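# Lorby 300 Hockey Stick Tape Bundle & Fana Wax Puck

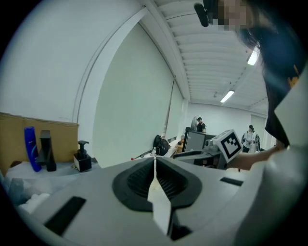
**Category: Hockey > Sticks > Tape & Wax**

Okay, so I've been selling this bundle out of the shop for two seasons now and I keep getting the same emails about it, so I figured it was time to rewrite the page properly. If you just want the short version: it's a cloth tape bundle with a puck of wax, it's what I use on my own sticks, and I like it a lot. If you want the long version, keep reading (I can talk about tape for a very long time, ask my wife).

## What you get

- 4 rolls of Lorby cloth tape, one inch wide
- 1 Fana wax puck
- 1 mesh pouch with a drawstring

The rolls come in black or white. You can mix them, just put "two and two" in the order notes and I'll sort it out. I don't carry the colored stuff anymore. I had a bunch of red and green in October and it sat on the shelf forever, and the red bled onto the ice at our Sunday skate, so that was the end of that!

## The tape

I played with grocery-store tape until I was well into my twenties. I thought tape was tape. Then a guy on my line, Toàn Vương, threw me a roll of Lorby before a game when I'd run out, and by the second period I was asking him where he bought it.

The big difference is how it tears. You get a straight rip across the roll with your fingers, even when your hands are cold, and you don't end up with that long string hanging off the toe. It's also got a bit of stretch to it, so when you go around the heel it lies down flat and you don't get wrinkles. I go heel to toe with a quarter-inch overlap. Some of my beer league buddies go toe to heel and they're wrong, but they still score more than I do.

It's a grippy tape. If you like to feel the puck stick to the blade for a split second when you catch a pass, you'll be happy. If you're a slap shot person who wants everything slick and fast, you may want the Ruchti friction tape, which I sell on its own page. It's thinner and it wears out faster but a lot of defensemen swear by it.

One more thing on the tape – it's fine for the blade and fine for the knob, but I wouldn't run it all the way down the shaft as a grip. It'll chew up the palm of your top glove. I went through a pair that way and I'm still annoyed about it.

## The wax

The Fana puck is small, and it fits in the palm of your hand. Rub it on after you tape, both sides of the blade and along the bottom edge, and then smooth it over with your thumb. It keeps snow from building up on the tape and it gets you an extra game or two before you have to redo it.

It doesn't smell like anything. The old one I stocked had a coconut scent and I know a few of you loved that one (you've told me, repeatedly). The company stopped making it, so please stop asking!

Don't leave it in your car in the summer. I did, and it melted into the seat pocket, and I'm still finding it in there.

## How long does it last?

Depends on how much you play and how fussy you are. I skate twice a week and retape every second skate, and a bundle gets me through most of a season. My nephew plays bantam and retapes before every practice because his favorite player does, so he's back in the shop constantly. His mother has started buying them by the box.

If you're buying for a team, I do a team box with the same tape and no pouches. Email me before you order one, please. I pack those by hand in my garage and if three coaches order on the same night I'm going to need a few days.

## Specs

| | |
|---|---|
| Item number | 297 |
| Tape | Cotton cloth, one inch wide |
| Colors | Black, white |
| Wax | Fana, unscented |
| Pouch | Mesh, black |
| Works on | Wood and composite blades |

## Stuff people ask me

**Will it work on a goalie stick?**
Sure, but you'll go through it quickly. Goalie blades eat tape. Get two bundles, or look at the Brumia wide rolls – they're an inch and a half and they cover that big paddle a lot faster.

**Does it leave gunk on the blade?**
A little, if you leave it on all summer. Peel it off at the end of the season and you'll be fine. If you've already got gunk, a hair dryer on low and a rag will take care of most of it.

**Can I use it on shin pads?**
You can, but it's a waste of good cloth tape. Use clear sock tape. I've got that too.

**Is this the same tape as the Lorby 760?**
Nope. The 760 is their roller hockey tape and it's a tougher, rougher cloth made for sport court and asphalt. It's way too stiff for ice if you ask me. Great stuff outdoors, though.

**Do you ship to Canada?**
Yes, and it takes longer than I'd like. Order early if it's for a tournament.

## Shipping and returns

I ship Mondays and Thursdays. If you open a roll and hate it, send me back the ones you haven't opened and I'll refund those, and you can keep the wax. If a roll shows up squashed (it happens, the mail is rough on round things), send me a quick note and I'll get a new one out to you.

Local folks can pick up at the rink before the late skate. Just tell me which night when you order so I remember to throw it in my bag.

*Page updated Thursday, April 19, 2018. White rolls are back in stock!*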